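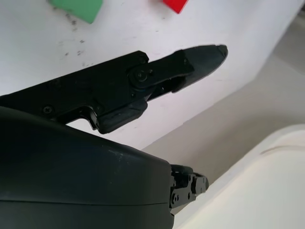
Slide 1: red and green, side by side

Okay, colour names! My favourite subject, so stop me if I run over 19 minutes.

Start with red. Nearly every language with more than two basic colour words has one for red. Ask the room which colour they'd name next. Wait for it. Somebody always says blue.

Slide 2. Green and blue, one word or two? Plenty of languages use a single word for both, and speakers see the difference perfectly well (say this twice, people go home believing the opposite).

Slide 3, the Wodton paint cards. Aicha Erraji and I went through 374 of them in February and I loved every minute. Read out a few: Wet Slate, Kettani Red, Old Pear. Then the question - would you know Old Pear if you saw it on a wall?

Zineb Bouzid's bit goes in here. She asked 12 neighbours to sort the cards into piles and name each pile. The greens were chaos, wonderful chaos. One pile was just called "hospital".

Slide 4. Orange! In English the fruit came first, and before that people got by with "yellow-red". Robin redbreast, anyone? Look at the bird, it's orange.

Pause, water.

Slide 5, grey. Skip if short on time.

Questions. Hand the cards around, and get them back this time.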